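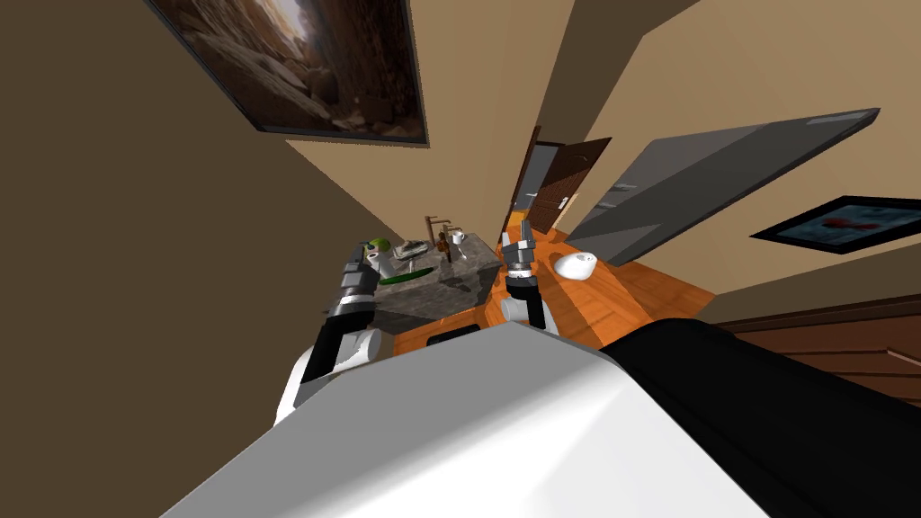
在仿真里给双臂机器人采集示教数据:从搭场景到交付

写这篇的起因很简单。三月份我们组来了几位新同事,每个人都跑来问我差不多的问题:遥操作怎么开始录?录坏了算谁的?为什么我录了一下午,最后能用的没几条?我每次都站在工位旁边讲一遍,讲到后来嗓子都哑了,想想还是写下来吧,以后有人问就把链接丢过去,大家都轻松。

内容以洗手台整理这类任务为主线,因为我们在 Drarnero 项目里录得最多的就是它:台面上有水龙头,龙头周围散着几样小东西,机器人要用两只手把它们归位。您要是做厨房、书桌或者货架,步骤大体一样,把物体换掉就行。

动手之前需要准备的

一台能流畅跑仿真器的机器,显卡不必顶级,但画面一定不能卡。操作的人看到的画面一顿,手就会多走一截,这一截会原原本本地录进数据里。

一套遥操作设备。我们用的是一对手柄,左手柄管左臂,右手柄管右臂,扳机控制夹爪开合。用主从臂也可以,手感更好,就是占地方。

一份任务说明。哪怕只有三行字,也请先写下来。后面会讲到,很多废数据的根源都在这里。

还有一把舒服的椅子。您别笑,这个我是认真放进清单的。

第一步:把任务写成一句话

给每个任务写一句指令,要求是一个没见过场景的人读了也知道做完是什么样子。“整理台面”不合格,十个人有十种整理法。“把白色杯子放到龙头左边,杯口朝上”就好得多,起点、终点、姿态都有了。

写完指令,再补两行:什么算成功,什么算失败。比如杯子倒了又扶起来算不算成功?我们的规定是算,但要打上“有纠正动作”的标签。这种片段其实很宝贵,模型光看一路顺利的示范,真出了岔子就不知道怎么往回救。可要是混在普通片段里不加标记,后面想单独挑出来就很痛苦了。

第二步:搭场景,并且让它每次都不太一样

打开场景编辑器,先放固定的东西:柜体、台面、龙头、墙、门。这些位置一旦定下来,同一批次里就不要再动。

然后放可以动的小物件。新手常犯的毛病是把东西摆得整整齐齐,间距均匀,看着像商店橱窗。请您想想自己早上出门前的洗手台是什么样子,就照那个样子摆。瓶子挨着龙头底座,杯子靠近后沿,碟子平平地躺在前面,这样的布局夹爪进去会有遮挡,会有顾忌,录出来的动作才像样。

随机化的设置在“初始状态”那一页。我一般这样配:

小物件的平面位置在各自的区域内随机,朝向全随机。
物件种类从备选库里抽,颜色跟着变。
灯光的强度和方向小范围变化。
墙上的画、地上的杂物可以换,它们和任务没关系,正好让模型学会不去理会。
机器人底座的起始位置前后左右稍微错开,转角也错开一点。

最后一条请不要跳过。去年我们有一批数据,底座每次都停在一模一样的地方,训练曲线漂亮得不得了,测试时底座稍微偏一点,右手就伸到柜台外面去了,对着地板抓空气。那批数据后来全部重录,Femi Okafor 到现在提起来还要叹气。

随机化之后,务必点一下“沉降检查”。它会让物理引擎先跑一小会儿,看看有没有东西穿进台面或者弹飞出去。有问题的初始状态会自动剔除。

第三步:检查相机

我们的配置里有一路相机跟着机器人的头部走,两路装在手腕上。头部这一路,开录前请看三件事。

一是两只夹爪在工作区域里时能不能都进画面。只看得见一只手的双臂数据,用处要打对折。

二是台面有没有被机身挡住太多。机身露出来一部分没有关系,真机上也是这样,不必刻意避开。

三是画面的倾斜角度和配置文件是不是一致。仿真里头部可以摆出相当歪的姿态,有的批次是故意加了大角度扰动,墙和地板都斜着,这属于正常;可如果您的任务单上写的是标准视角,看到的却是斜的,就说明相机的外参载错了,先停下来,别录。

操作的人刚开始看斜画面会有点晕,这很自然。先不录,空手在台面上方来回移动几分钟,等手和眼睛对上了再开始。

第四步:先录几条练手的

每换一个场景,前几条请直接丢掉。就当热身。

练手的时候重点体会夹爪的深度。屏幕是平的,判断夹爪离台面还有多远很不容易,尤其是矮的、扁的东西。我的办法是先把夹爪移到目标正上方,停一停,看一眼手腕相机,再往下降。动作会慢一点,但比起冲下去把碟子撞翻,还是划算的。

卷状的东西容易滚,从两端夹不如从侧面夹稳。细脖子的瓶子夹瓶身,不要贪方便夹瓶盖。宽口杯可以夹杯壁,一根手指在里面一根在外面,不过同一个任务里最好统一一种夹法,或者干脆把两种都录够,别一种录了一大堆,另一种只有零星几条。

第五步:正式录制

按下录制键,双臂从预备姿态出发。预备姿态是两臂前伸、夹爪张开,悬在工作区域附近。请每一条都从这里起步,录完也尽量回到这里。

录的过程中有几个习惯,我啰嗦几句:

动作要连贯,但不用快。犹豫的时候,宁可慢慢移动也不要完全停住。长时间静止的片段会让模型学会发呆,我们真的训出过一个站在柜台前一动不动的模型,场面很安静。

暂时不用的那只手,放在自然的位置就好,不要让它乱晃。有些同事紧张,左手干活的时候右手会跟着抖,这些小抖动全都会被记下来。

两只手需要配合时,比如一手扶着托盘一手往里放东西,先让扶的那只手到位,再动另一只。

做坏了就继续做下去,能救回来就救,救不回来就按“失败”键结束。千万不要中途按暂停、重置物体、再接着录。时间戳会断,后面的处理程序可不认这个。

一条录完,立刻填标签。成功、失败、有纠正,三选一,备注栏里愿意写就写一句。等到一天结束再回头补标签,神仙也记不清。

第六步:数量和休息

我们的标准是每个任务在每种布局下录100条有效片段,一人一次连续录24条,然后起来走走。这个数字是 Hélder Marinho 定的,他翻了很久的记录,发现再往后夹爪碰翻东西的次数明显变多。有人觉得自己状态好,想一口气录到52条,我劝您别试,我试过,后面那一半大多没通过审核。

整个洗手台系列做下来是650条,分给几个人录。不同的人手法不一样,有人喜欢从上往下抓,有人喜欢从旁边绕,这种差异对学习是好事,所以请不要让一个人包下全部。

第七步:回放和筛选

录完当天就回放,两倍速看即可。遇到下面几种情况请剔除或者退回重录:

指令和动作对不上,说的是杯子,拿的是瓶子。
夹爪穿过了物体或者台面,这是仿真的物理出了问题,不怪操作的人。
开头或者结尾有很长的静止,这种可以剪,不必整条丢。
物体在没被碰到的情况下自己移动了。

失败的片段另放一个文件夹,不要删!训练成功判别器的时候要用,删了再想要就得专门去演,演出来的失败总是假假的,跟真的不一样。

第八步:导出和命名

导出时勾选关节角、末端位姿、夹爪开合度和全部相机画面,频率保持一致。文件名按“任务_布局_操作员_序号”来写,全部小写,不要用中文,也不要有空格。我知道这听起来很琐碎,可合并数据集的时候,一个空格能让脚本停在半路上,而且报的错跟空格毫无关系。

导出以后随机抽几条,用读取脚本打开看看,画面和关节曲线能不能对齐。对不齐多半是相机延迟没有补偿,去设置页把补偿打开,重新导出就好,不用重录。

常遇到的几个小麻烦

夹爪明明合上了,东西却往下滑:检查物体的摩擦系数,有些模型导入时默认值非常低,陶瓷件特别容易这样。

手臂走到一半突然绕一个大弯:多半是碰到关节极限了。把底座往柜台挪近一点,或者换一个方向进入。

右手总是够不到台面另一头的东西:那就让左手去拿。听起来像废话,但用惯右手的人录久了真的会忘记自己还有左手可以用。

地上的物件挡住底座:如果任务里底座不需要移动,留着它当背景就行;需要移动的话,在随机化里给底座周围划一块禁放区。

其他还没写到的,比如怎么把这些数据和真机数据混在一起训练,内容比较多,我打算另开一篇。录制中碰到奇怪的问题,欢迎把片段编号和备注一起发到组里的讨论区,带上编号我们找起来会快很多。

最后更新:2024年9月22日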